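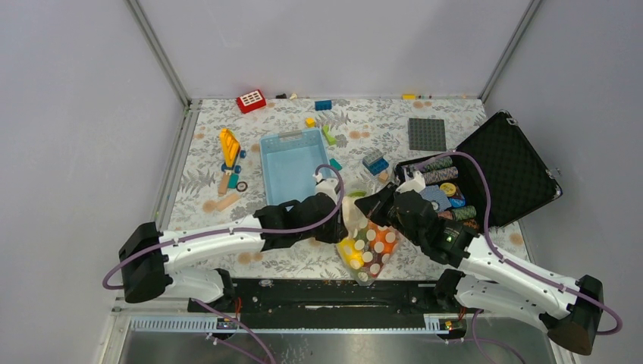
What did the Bernport toy library do with the July instalment?

It went on storage, washing and the sorting of donated toys, in that order of expense and the reverse order of effort.

Progress report to the Trenau Fund, prepared by Hiwot Negash

Spending to the end of July stands at 3,637, against a budget that assumed shelving would arrive with its screws. The second delivery did. Vibeke Ingvarsson has put up all but one of the units and would like it recorded that the last wall is not straight.

Sorting is slower than we promised. We said 86 boxes by the end of summer and have finished 13. The trouble is mixed donations: bricks, wooden blocks, vehicles and small bits that belong to something, all tipped in together. Our rule now is that large pieces go in open baskets and small round things go in clear bags, so a parent can see what they are borrowing before it is all over the car. Light blue baskets are in use for the under-fives, and the argument over what colour the rest should be has reached its 2nd month.

Orphaned pieces are kept until the end of the quarter. Vilhjálmur Ingvarsson wanted to throw them out sooner and was outvoted by people who have children.

Still to do: labels, the remaining boxes, and a lending form shorter than the one Bjartur Hauksdóttir drafted — it currently asks for a grandparent's postcode. We request no change to the next instalment, only to its sorting target, which we would like to halve.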